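Managing New Ideas in Established Companies
Unit 6 handout: Stage reviews and small-budget funding
Instructor: Madalena Moreira

Read before class on Mon 5 April. Bring your notes on the Tivby case, which we started last session.

6.1 Where we are

Units 4 and 5 dealt with where ideas come from inside a company and how they get collected. By now you should be able to explain the difference between an open call and a targeted call, and say when each is used. This unit picks up at the point where the company has a pile of proposals and has to decide what to do with them.

Most of the unit is about money and decisions. The amounts are small at this stage, but the way they are handed out has a strong effect on who proposes things the next year.

6.2 Terms

Stage review. A meeting at which a project is continued, changed or stopped. The decision is made against criteria written down before the work began.

Seed amount. The first money a project receives. It normally pays for materials, interviews, and a few days of outside help. It does not pay salaries.

Sponsor. A manager with a budget who agrees to take the project over if it passes the last review. A sponsor is different from a mentor, who gives advice and has no budget duty.

Release time. Hours the employee may spend on the project during the normal work week. Release time has to be agreed with the line manager in writing.

Parking. Putting a project on hold with a fixed date for looking at it again. A parked project with no date should be counted as stopped.

6.3 The Tivby case, continued

Recall that Tivby makes and sells gift items and small accessories through independent stores. In January the company opened a call to all staff and received 162 proposals. Hui-mei Chang, head of new business, had a total of $2000 for the first round and decided to split it into seed amounts of $200, which gave her ten projects.

The first problem was sorting. The review group read every proposal in full, and by the second week they were behind. Chang then changed the method. Each proposal was read by two people, who scored it separately on three questions:

Who has the problem, and have you spoken to any of them?
What is the cheapest test that could change your mind?
Which department would own this if it worked?

Proposals with no answer to the second question were sent back to the author with a request to add one. A large share of authors never replied. Chang treated this as useful information, though some members of the group felt that people had been put off by the form. We will come back to this disagreement in class, so decide which side you find more convincing.

The second problem was line managers. Three of the ten funded employees had their release time withdrawn during a busy order period. Their projects did not fail on the criteria. They ran out of hours. In the case write-up they are listed as stopped, and you should ask yourself whether that label is fair and what it does to the figures that the company reports at the end of the round.

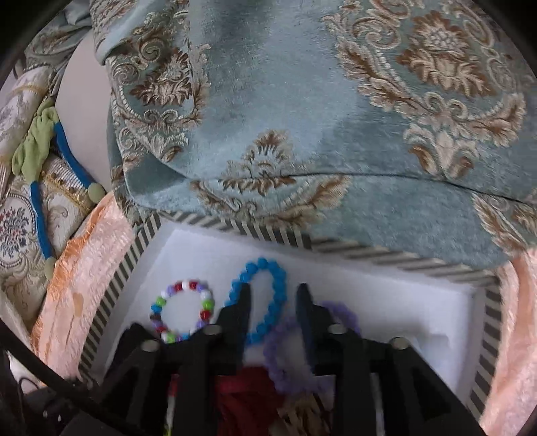

The third problem came at the first review. The criteria had been written by the review group, and the project teams saw them only a few days before the meeting. Two teams had run good tests of the wrong thing. One had measured how many store owners liked the idea, when the group wanted to know how many would place an order. Both teams were given a second seed amount and a new review date, bringing each of them to $400 in total. Note that this money came from Chang's general budget, outside the first round.

6.4 Writing review criteria

Criteria should be agreed before any money is spent. A workable set for a first review fits on half a page and covers the following points.

The question. One sentence saying what the team is trying to find out.

The measure. What will be counted or observed, and among whom. "Customer interest" is too loose. "Store owners who sign a trial order" can be checked by someone outside the team.

The threshold. The result below which the project stops. Teams tend to resist setting one. A range is acceptable if both ends are stated and the team says what happens between them.

The date. A review that moves once will often move again. Put the date in the sponsor's calendar on the day the seed amount is approved.

The next amount. What the team will ask for if it passes. This lets the reviewers judge whether the test is large enough to support the request.

6.5 Comparing three funding patterns

Equal shares. Every accepted project gets the same amount. This is simple to explain and quick to run, and it is what Tivby used. Its weakness is that cheap tests end up with money left over while costly ones are cut down until they show very little.

Request and justify. Each team asks for what it needs. The Flarkance case in your reader uses this pattern. Requests there crept upward over three rounds as staff learned what other teams had been given. The company responded by publishing all requests, and the increase slowed. Read the appendix to that case for the request form.

Pay on evidence. A very small first amount is given to almost everyone, and the next amount is tied to a result. Pralum runs its program this way. It needs more reviewer time than the other two, and the Pralum case is open about how tiring this was for the two people in charge.

A company may mix these. Chiang, the packaging firm we discussed in Unit 3, uses equal shares for the first stage and request and justify afterward.

6.6 Stopping a project

Most projects stop at the first or second review. How this is handled matters to the people involved and to everyone watching them.

Tell the team in person, on the same day as the decision. Give the reason in terms of the agreed criteria. If the real reason is something else, such as a change in company plans, say so. Ask the team for a one-page record of what was tested and what was found, and keep it where later applicants can search for it. Return unspent money to the common fund, and tell the line manager that the release time has ended.

The record is often skipped. At Flarkance the same idea was proposed and funded twice within a few years, by people in different buildings, and the second team learned of the first only at its final review.

6.7 Common errors in student answers

Confusing sponsor and mentor. Check the definitions in 6.2.

Treating the number of proposals as a measure of success. It shows how many people took part. It says nothing about quality, and a high number can overload the reviewers, as at Tivby.

Assuming that every stopped project was a bad idea. Go back to the three employees who lost their release time.

Recommending "better communication" with no detail. Say who should tell whom, what, and by when.

6.8 Assignment

Write a memo to Hui-mei Chang of no more than two pages. Recommend one change to the way the next round at Tivby is funded and one change to the way release time is protected. For each change, state what it would cost in money or staff hours, and name the person who would have to agree to it. Use at least one of the other cases for comparison.

Attach a half-page set of review criteria for a proposal of your own choosing, following 6.4. The threshold must be a figure or a stated range. Memos without a threshold will be returned unmarked.

Work in pairs if you like, with both names on the first page. Submit on paper at the start of the Unit 7 session.

Reading for Unit 7: the Pralum case, all sections, and the first half of the Chiang case. Skip the financial tables in Chiang for now.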